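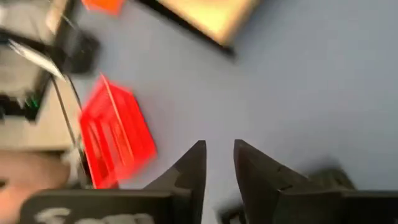

pindgate_pam wrote:
Small baskets are a trap, I'm sorry. I bought a stack of them for the desk and all they did was give my junk a nicer place to live. What are you going to put in it?

tableclearer (original poster) wrote:
Ha, fair question! Right now, nothing. I got the tabletop down to bare gray on Monday and I love it so much I don't want to put anything back, but I do need a home for the stuff I grab every day. Tape, scissors, the good pens, the charger that fits my old phone. So the plan is one red basket, the kind with slots in the sides, and whatever doesn't fit goes in the closet or goes away. Does one basket work for anyone, or am I kidding myself?

drawer197 wrote:
One works. I've done it for a couple of years. The trick for me is that it can't be deep. If you can't see the bottom you stop looking in it and then you buy a second pair of scissors (ask me how many scissors I own).

NilminiDewan wrote:
I'll disagree a little with drawer197. Shallow ones fill up by Wednesday at my place and then things start piling up next to the basket, and next to the basket is just the table again. I'd go deeper and stand the pens up in a cup inside it.

Love the red by the way. See-through plastic is great for this, you can tell from across the room if your keys are in there.

Sikder wrote:
My complaint is the slots. Pens poke out, paper clips fall through, and if you pick the thing up in a hurry you leave a trail down the hallway. Solid sides or nothing. I switched to a shoebox and never looked back.

tableclearer wrote:
@Sikder a shoebox!! I just got the table looking nice and you want me to put a shoebox on it

Sikder wrote:
A nice shoebox.

pindgate_pam wrote:
You can line the slotted ones. I cut up an old placemat for the bottom and the clips stay put. Took me five minutes and it washes fine. Still think the desk would be better with nothing on it though. Mine all went in the end, I keep the tape in a kitchen drawer now and walk over there when I need it.

handinar wrote:
Walking to the kitchen for tape would last one day in my house. The kids would leave the tape on the stairs.

Question for the OP, does yours slide around? Mine skates all over a smooth top every time I reach in with one hand. I stuck four of those little felt dots on it and that made it worse, so don't do that. The clear rubber bumpers are what you want, the kind for cabinet doors.

tableclearer wrote:
Oh good to know about the felt, I had a sheet of those in my hand this morning. Will get the rubber ones. And I'm stealing the placemat idea, I have an ugly one I've been looking for an excuse to cut up.

NilminiDewan wrote:
Where are you putting mail? That's what killed my clean table. The basket was fine, then one catalog landed on top of it and by June I couldn't find the basket.

tableclearer wrote:
Mail is... a problem for next week. Currently it's on a chair.

drawer197 wrote:
Uh oh. Start a thread for the chair.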